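What a Town Librarian Learned From Dropping Late Fees

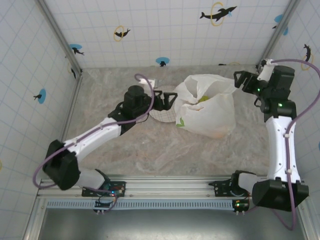
Ng

The head librarian at the Wamudberg Public Library has worked at the front desk, in the children's room and in the back office where the bills get paid. She has been there 14 years. In July the library stopped charging late fees on everything except museum passes, and she agreed to talk about how it has gone so far. She asked that her name be left out, as the staff made the change together and she did not want it to read as her project.

We met before opening, at 8:30, at the long table near the newspapers. The book drop was full and she sorted returns while we talked.

"People assume we lived off the fines," she said. "We didn't. By the time you paid for the envelopes and the stamps and the hours somebody spent arguing over 60 cents, there was very little left. It went into the general fund anyway. I never saw it."

The old rule was simple. A book was due in three weeks, and each day after that cost a dime. Once a card owed more than five dollars it was blocked. She pulled the list of blocked cards last winter, when the library was getting ready to change its checkout software, and found 132 that had not been used since the day they were blocked. Most belonged to children.

"That bothered me more than I expected," she said. "A seven-year-old doesn't drive here. If the book is late, it's late because of something going on at home. And then the kid comes in with the class and has to sit there while everyone else picks something out."

She wrote to the other two libraries in the area that share books with hers. The one in Rurkis had already dropped fees and sent her a page of notes. The one in Brurkar had looked at it and decided to wait. She said both answers were useful. Rurkis warned her to keep charging for lost items, and to send the reminders earlier.

The rule now is that a late book costs nothing. After 30 days it is marked lost and the borrower gets a bill for the price of replacing it. If the book comes back, the bill goes away.

"Some people hear 'no fines' and think it means keep it as long as you like," she said. "I've had to explain the 30 days many times. I have it on a card at the desk now and I just turn the card around."

Not everyone was pleased. One longtime patron told her it rewarded careless people and punished those who had always brought things back on time. She said she understood the feeling. Her own mother walked her to the library every other Saturday growing up and would have been ashamed to owe a nickel.

"I told him he still gets to be the person who brings it back on time," she said. "He didn't like that answer much. He still comes in, though."

I asked whether books were coming back later than before. She said the popular ones were a little slower, especially new mysteries, and that people on the waiting list had noticed. Her fix was to buy a second copy of anything with a long list, and to shorten the loan on new fiction to two weeks. She is not sure the shorter loan will stay. Slow readers have complained, and she counts herself as one of them.

Old books have been turning up too. Three cookbooks that had been missing since before she was hired came back in one grocery bag, left outside the door with no note. A high school yearbook came in the mail. She put the cookbooks back on the shelf after checking the bindings. One of them has been out ever since.

The desk work has changed more than she thought it would. The staff used to keep a cash drawer and balance it every night, and new hires spent most of a morning learning how to waive a charge. Now the drawer holds change for the copier.

"I have a part-timer who hated the fines," she said. "She would quietly pay them herself sometimes. I only found that out this summer."

Her next worry is the heating, which is old and runs only in the front half of the building. After that she wants to open one evening a week until eight. She has asked for the money twice and plans to ask again in the spring.

She finished the cart a few minutes before nine and went to unlock the door. Two people were already waiting on the steps, one of them with an overdue atlas.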